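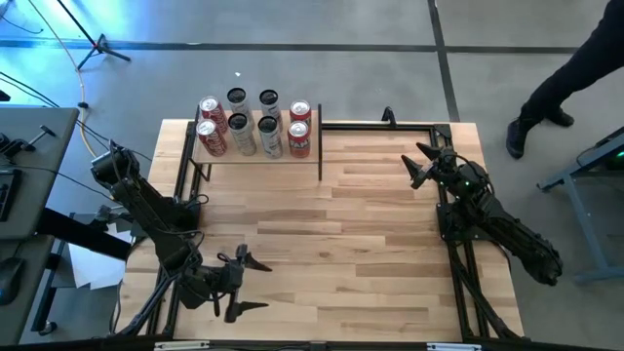
Canned drinks on a raised shelf at the back of a butcher-block bench in the Drusano range.

FOR IMMEDIATE RELEASE

Govindasamy Introduces Drusano Butcher-Block Workbench and Raised Can Shelf

UTSIDE – Govindasamy, a maker of benches and storage for shared workrooms, today announced the Drusano range, made up of a wooden workbench and a small raised shelf that stands on top of it. Orders open in May through the company's Utside showroom and through its distribution partner, Jakton.

The Drusano bench has a butcher-block top in which cream, tan and brown planks are laid with staggered joints. Darker strips and small knots are kept in the surface, and the pattern differs from one bench to the next. Customers who want a more even color may ask to see tops at the showroom before placing an order.

The shelf is designed for drinks and other small goods that are usually left standing on the work surface. It has a pale, wood-toned platform with thin black side bars, and it rests on short black supports. In its standard arrangement it holds eight beverage cans in four columns, two deep. Placed at the back corner of the bench, it leaves the center and front of the wood clear for work.

"Our customers told us that they wanted a place for drinks that did not take over the bench," said Nektarios Petridis, managing director of Govindasamy. "The shelf gives each can a set position, and the person refilling it can tell at a glance which column is low. We kept it small on purpose."

The company tested the range with staff at its Utside premises before release. Over the test period, employees filled in 204 comment cards on the height of the shelf, the spacing of the columns and the finish of the bench top. As a result, the shelf was made lower and the side bars thinner than in the first version.

"Most of the comments dealt with everyday matters, such as wiping under the shelf and reaching the back row," said Stavros Margaritis, head of product design. "The supports were changed 2 times before we settled on the present ones. People also asked us to keep the front of the shelf open, and we have done so."

Govindasamy recommends that cans be kept upright and grouped by kind, with matching drinks placed one behind the other. The bench top should be wiped with a soft damp cloth and dried afterward. Spills should be removed promptly, and harsh cleaners should not be used on the wood.

The bench and the shelf will be sold separately or as a set. Jakton will handle delivery and assembly for workroom customers, and will also supply replacement supports and side bars. Existing Govindasamy customers may add the shelf to a bench they already own.

The Utside showroom will present the full range to trade visitors on Tuesday. Visitors are asked to register at the front desk on arrival. Price lists and care sheets will be available in print.

About Govindasamy
Govindasamy designs and builds workbenches, shelving and storage for offices, studios and shared workrooms. The company is based in Utside.

Press contact
Press Office, Govindasamy, Utside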